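Lurnirton & District Growers Forum > Weather, Water and Soil > Is anyone else's rain gauge way off the Pornari station?

mallee_root
Posted 23 March 2024
Right, I need someone to tell me if I'm going mad. I've been writing down my own rainfall since we moved out here and this summer my totals are a long way under what the Pornari station reports. For the last wet spell they had 33 mm and I had barely half of it in the gauge. We're on the Piltlow side of the ridge, so I expect a bit of difference, but every single time? The bottom paddock is cracked open like old paint and the monthly summary has our whole district coloured in as "average". Average for who?

dustygumboots
I'd trust your gauge over the map, mate. Those colours get smeared between stations and there's nothing between Pornari and the coast road. We had the same thing back in October, when the map had us nice and green and I was carting water.

fencepost_fiddler
Gonna disagree with dusty. Before you blame the map, where's the gauge? If it's on a fence post near the shed, or under the drip line of a gum, you'll under-catch every time there's wind behind the rain. Mine was reading low for years and I was very rude about the bureau the whole time. Moved it out into the open and it came good.

mallee_root
It's on a post, yeah, but the shed's a fair way off. Maybe 4 metres? Now that I type that it doesn't sound very far at all.

fencepost_fiddler
Ha! That's your problem. You want it at least twice as far from the shed as the shed is high, and further if you can manage it. Also check it's level, mine had a lean on it you could see from the kitchen.

solanki_creek
Four metres is way too close, but I don't reckon it explains losing half. The ridge does a lot more than people think. I'm up Solanki way and I've stood on the verandah in full sun watching it bucket down over Pornari. Summer storms are like that, one place gets a soaking and next door gets the smell of it.
For the heat side of things, I've got shade cloth on the western beds and when it gets really foul I chuck a bit of cloth over the seedlings as well. The crinkly muslin sort, any pale colour. Ours is this kind of stuff:

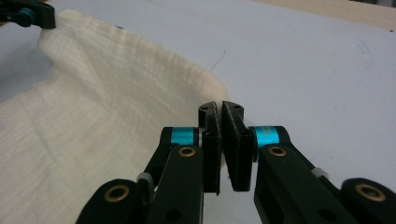
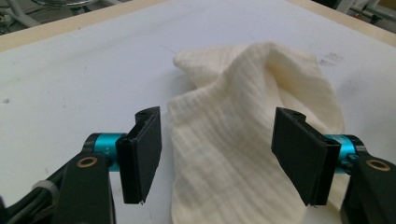 Anyway, back to the rain. Does your gauge have the wide funnel or is it one of the skinny wedge ones? I had a wedge and the small falls never added up to anything sensible. Evaporation gets you too if you're only emptying it every few days in that sort of heat.

mallee_root
Skinny wedge, from the hardware shop. And I'm guilty of leaving it over a couple of days if we're busy. OK, so that's three things wrong with my setup and I haven't even got to the ridge yet. I still say the paddock is drier than "average" though!

dustygumboots
See, this is what I mean, everyone goes the bloke with the gauge and lets the map off. Rain isn't soil moisture. You can have an average month on paper, all dumped in one afternoon on ground like concrete, and it's down the creek before tea. My house tank's down to roughly 2000 litres and no map is going to talk me out of that.

solanki_creek
No argument there. Timing matters heaps, and so does a run of hot nights. I just wouldn't use a tank as a weather station, it depends who's having long showers.

dustygumboots
Teenagers. Fair point.

fencepost_fiddler
mallee, if you want to settle it, run two gauges through the winter. Leave the wedge where it is, put a proper wide one out in the open, read both at nine every morning and post the numbers up. I'd put money on the open one coming in close to Pornari.

solanki_creek
And I'd put money on it still reading lower than Pornari. Loser brings the scones to the field day?

mallee_root
You're both on. I'll order a decent gauge tonight and find a spot the sheep can't rub up against. Anyone know if star pickets are OK to mount them on or do I need timber?

fencepost_fiddler
Picket's fine, just keep the top of it below the rim so it doesn't splash in.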